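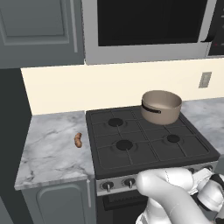
Bramora Short Fiction Prize
Frequently Asked Questions for Entrants

Last updated 28 June 2020

The answers below apply to the current round of the Bramora Short Fiction Prize. They should be read together with the Rules of Entry. Where the two differ, the Rules of Entry apply.

ELIGIBILITY

Who may enter?
The prize is open to any writer aged 18 or over on the closing date, of any nationality and living in any country. Entrants may be published or unpublished. Employees of Bramora, members of the reading panel, and members of their immediate households may not enter.

May I enter if I have won before?
Past first-place winners may not enter for two rounds after the round in which they won. Writers who were shortlisted or longlisted may enter again at any time.

May two writers enter a story together?
Yes. One of the writers must be named on the entry form as the lead entrant. All correspondence, and any payment, will go to the lead entrant, who is responsible for dividing the prize money.

Are translations accepted?
A story translated into English may be entered if the original has not been published in any language. The author must be the entrant. The translator's name should be given in the space provided on the form and will be printed with the story if it is selected.

THE STORY

What kind of story is the prize looking for?
Each round has a broad theme, and the theme for this round is "Parting Company." Entries may treat it in any way and in any genre, including romance, literary fiction, crime, and speculative fiction. Memoir, poetry, and scripts are not eligible. Chapters from longer works are accepted only if they can be read as complete stories.

How long may a story be?
The maximum length is 2087 words. The title does not count toward this limit, but epigraphs, footnotes, and section headings do. The figure is the length of the first story ever published by Bramora and has been kept as the limit since the prize began. There is no minimum length.

What happens if my story is over the limit?
Entries are checked with a standard word processor. A story that is over the limit will be disqualified and the entry fee will not be refunded.

Is adult content allowed?
Yes, within limits. Stories may include sexual content between adults where it serves the story. Entries that sexualize minors in any way will be rejected without exception. Stories containing sexual content or graphic violence should be marked as such on the entry form. The mark is used only to assign the story to a suitable reader and has no effect on judging.

May I enter fan fiction?
No. Characters, settings, and storylines must be your own or must be in the public domain.

Does a story posted on my blog count as published?
Yes. A story that any member of the public can read without a password is considered published, even if it has since been taken down. Work shared in a closed writing group or in a classroom is considered unpublished.

PREPARING AND SENDING YOUR ENTRY

How should the manuscript be formatted?
Use a plain 12-point font, double spacing, and numbered pages. The title should appear at the top of the first page. Files may be sent in DOC, DOCX, or RTF format. PDF files cannot be accepted, as our word count check does not read them reliably.

Should my name appear on the manuscript?
No. All stories are read without the author's name. Please check the header, the footer, and the file name before you submit. If a name is found, the office will write to you once and allow you to send a clean copy within five days.

How do I submit?
All entries are made through the Tzanetos online portal. You will need to create an account, complete the form, upload your file, and pay the fee. Entries sent by e-mail cannot be considered. Writers who are unable to use the portal because of a disability may write to the office to arrange another method.

I did not receive a confirmation message. Was my entry received?
Log in to your account and look under "My Entries." If the status reads "Complete," your entry has been received. If it reads "Awaiting Payment," the fee has not gone through and the story will not be read until it does.

May I replace my story after submitting it?
You may withdraw an entry and submit a new version at any time before the closing date, but a second fee will be charged. Small corrections cannot be made on your behalf. If your story is selected, you will have an opportunity to correct errors at the proof stage.

May I send the same story elsewhere?
Simultaneous submissions are permitted. If your story is accepted by another publisher, please withdraw it through the portal promptly.

How many stories may I enter?
Up to three. Each story requires its own form and its own fee.

FEES AND FEE WAIVERS

What does it cost to enter?
The fee is $12 per story. It may be paid by credit card or debit card through the portal.

Is help available for writers who cannot afford the fee?
Yes. The Muststead Fund pays for 46 free entries in each round. To apply, select "Request a Waiver" before you reach the payment page. You do not need to provide proof of income or explain your circumstances. Waivers are given in the order in which requests are received, with a limit of one per writer. Readers and judges are not told which entries were made under a waiver.

Are fees refundable?
Fees are refunded only when a payment has been taken twice in error or when the round is canceled.

JUDGING

How are entries read?
Every story is read in full by two members of the reading panel, working separately. If they disagree, a third reader is asked for an opinion. The panel draws up a longlist, from which the judges choose a shortlist and three prizewinners. The last round received 1153 entries.

What are the prizes?
The first-place writer receives the Berkov Award and a cash payment, and two further writers receive runner-up payments. The amounts are set out in the Rules of Entry. All three stories appear in the annual Bramora anthology, and each prizewinner receives two printed copies.

Will I receive comments on my story?
We are unable to offer comments on individual entries. A general report from the judges will be posted on this site after the results are announced.

When will I hear?
Longlisted writers will be contacted by e-mail before the list is made public. Results will be announced in May. Writers who have not been longlisted will see the status of their entry change in the portal, and no separate message will be sent.

RIGHTS

Who owns the copyright in my story?
You do, whether or not the story wins a prize. Prizewinners grant Bramora the right to publish the story first, in print and electronic form, and to keep it available in the anthology. You may republish it elsewhere one year after the anthology appears, with a line acknowledging first publication.

Will my story be edited?
Light copyediting will be carried out for spelling and punctuation. No wording will be changed without your approval.

How is my personal information used?
Contact details are used only to administer the prize and are deleted at the end of the round, except where they are needed to pay prizewinners. Manuscripts that are not selected are deleted at the same time, so please keep your own copy.

CONTACT

My question is not answered here. Whom should I ask?
Please use the contact form in the portal and include your entry number if you have one. The office replies within five working days, although replies may take longer in the week before the closing date.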